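Categoria: Notas de aula / Automação e cotidiano

Aula 9 — As máquinas já dão conta das tarefas de casa?

17 de junho de 2023

Pessoal, como prometi, passo a limpo o que falei no encontro passado, com os acréscimos que me pediram no corredor. Quem faltou consegue acompanhar por aqui (mas leia antes o capítulo de preensão da apostila da Tidia, senão a parte do meio fica meio solta).

Começo pela pergunta que aparece todo semestre: "professora, quando é que eu compro um robô que arruma a casa?". Minha resposta continua sendo um "depende do que você chama de arrumar". Uma lavadora de roupa é uma máquina que faz tarefa doméstica há décadas, e a gente nem chama de robô. Ela resolve o problema porque alguém decidiu onde a roupa entra, onde a água entra e quando tudo gira. O difícil é o que vem antes e depois: catar a meia do chão, separar, dobrar, guardar na gaveta que emperra.

Pensem numa tarefa boba, dessas que uma criança faz sem olhar: juntar os celulares que ficaram largados na mesa e colocar num cestinho. Eu adoro esse exemplo! Tem objeto chato, liso, caro, quase sem altura para o dedo entrar por baixo. E tem a posição: um está de tela para baixo, outro encostado no vizinho, outro meio torto. 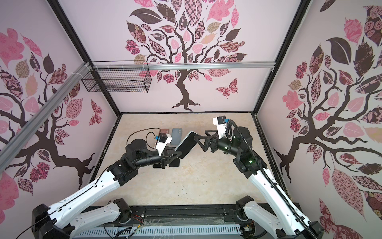

Fig. 1 — Dois braços, quatro celulares e um cesto de arame pendurado ao fundo.

Vamos por partes. O primeiro problema é a pegada. Uma garra paralela abre e fecha, e pronto, é só isso que ela faz. Nós deslizamos o aparelho até a borda da mesa, enfiamos o polegar, giramos o pulso, e nem percebemos que foram três movimentos. Para a máquina cada um deles precisa ser aprendido ou programado, e o vidro escorrega. Com dois braços a coisa melhora bastante, já que um pode apoiar enquanto o outro levanta, só que aí entra a coordenação: se um adianta meio segundo, o objeto sai da mão do colega.

O segundo problema é ver. Câmera fixa enxerga o conjunto e perde o detalhe bem na hora em que o braço passa na frente. Câmera no punho enxerga de perto e perde o conjunto (e o próprio dedo da garra come um pedaço enorme da vista). Por isso quase todo laboratório que conheço usa as duas coisas e deixa o programa se virar com a mistura. Tela preta também atrapalha, porque reflete a luz e alguns sensores de profundidade simplesmente não devolvem nada ali. 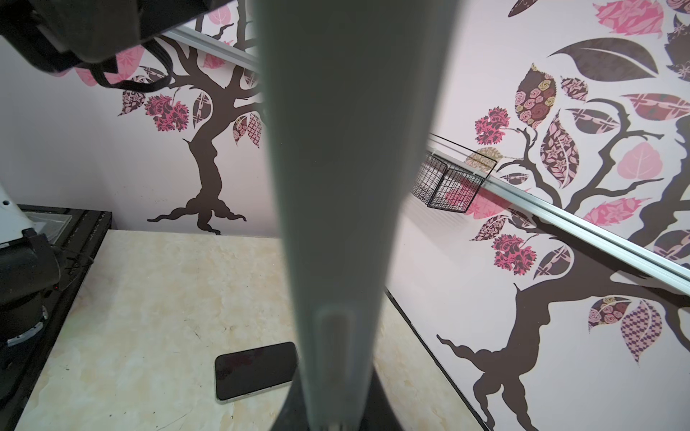 O terceiro problema, e é nele que eu insisto, é o erro. No chão de fábrica a conta é fácil de fazer. Se uma bancada repete o mesmo gesto 1000 vezes por turno e falha em 60, alguém senta com a planilha e decide se compensa. Em casa ninguém faz planilha. Se o robô derrubar o seu telefone uma vez, ele vai para o armário e não sai mais de lá — eu, pelo menos, faria isso.

Na fábrica também dá para mexer no entorno: gabarito, esteira, peça chegando sempre do mesmo lado. A linha da Selevwood que discutimos em aula é assim, e funciona bem para o que se propõe. Já o apartamento de vocês muda todo dia, e mais de uma vez por dia se houver gato.

Então, já dá? Para tarefa fixa, em lugar arrumado, com alguém por perto, eu diria que sim. Para "arrume a sala", ainda não, e desconfio de vídeo curto que mostre o contrário. Sempre perguntem quantas tentativas houve, se a velocidade foi alterada e se havia uma pessoa comandando de longe.

Para a próxima aula:

Escolham uma tarefa doméstica e descrevam em até 11 passos, sem usar os verbos "pegar" e "arrumar". Parece fácil, não é.
Marquem em qual passo uma garra de dois dedos travaria.
Leiam o estudo de caso Flustden, só a parte sobre recuperação de falhas.

A entrega é em julho, na sala Macapagal, em papel mesmo. Quem quiser trocar de tarefa depois de começar pode trocar, só me avise antes.

Este site utiliza cookies para melhorar sua navegação. Ao continuar, você concorda com a nossa política de privacidade. Aceitar | Configurar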